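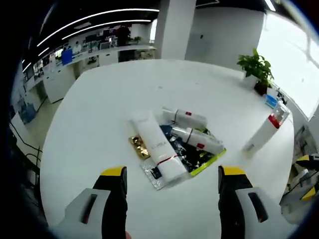

Home | Projects | Reports | Contact
Filed under: Workplace & Automation
2 comments | 5 shares

Progress report to the Rusine fund, second period
Plimville office, 16/03/2019
Prepared by Mohammed-Awal Amegashie

The grant was to find out whether sorting and packing small cosmetic items could be handed over to the Momby arm, and what that would mean for the packing staff. I can answer the first part only in pieces.

In this period staff recorded 123 picks by hand with the gripper tool, mostly tubes, foil sachets and small bags left in a loose pile. The arm was then given the same kinds of item. It managed 55 picks without help. Ayaaba, who supply the software, call this encouraging. I would want to see it repeated with crumpled foil and with tubes lying across each other, as that is how goods reach us. A tall bottle set apart on a table is no test.

The proposal said packers would be "freed for better work". So far two packers have spent their mornings recording picks and their afternoons catching up on orders. Neither has been told what the better work is. One asked me if she was training her replacement and I had no answer to give her. I have asked for one in writing.

Wrists are a further worry. The tool is held out in front for long stretches and both packers complain of soreness. We now swap over more often, which slows the recording.

The November target should not be confirmed until staff have seen the new job descriptions. The next payment can go ahead as planned.

Previous report | Next report | Back to top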